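About Primmont

We sort mixed household odds and ends, the small stuff. Brushes, packets, blocks, bits nobody else wants to go thru. Started by Štefánia Urban with one bench and a lot of gray bins, now 32 of us, two shifts.

Everything gets tipped in a bin, looked over, sent on. Resale, repair or scrap. Bins get scuffed, we keep using them. Drop-offs Tuesday til 5, side door, ring twice. No paint, no batterys please.
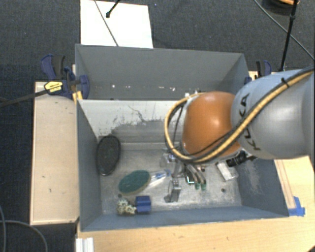
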